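Robot club, week 7. The Trultwood team says their sim arm can clear any dresser top. I have doubts. Today it's over a wad of black wire with a red spiky ball right beside it.

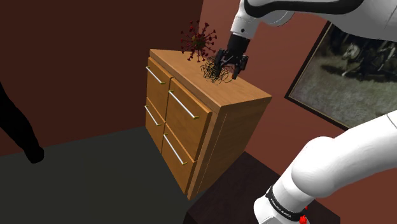 What counts as a pass? Lifting the wire and leaving the ball alone, 2 runs in a row.

Do-yoon Sun quotes 110 good grabs out of 275 and calls that promising. I call it a coin with a bad side. Close-up of the open gripper, white post between the fingers:

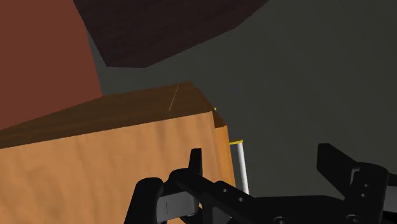

Before Friday

Post the failed runs too, please.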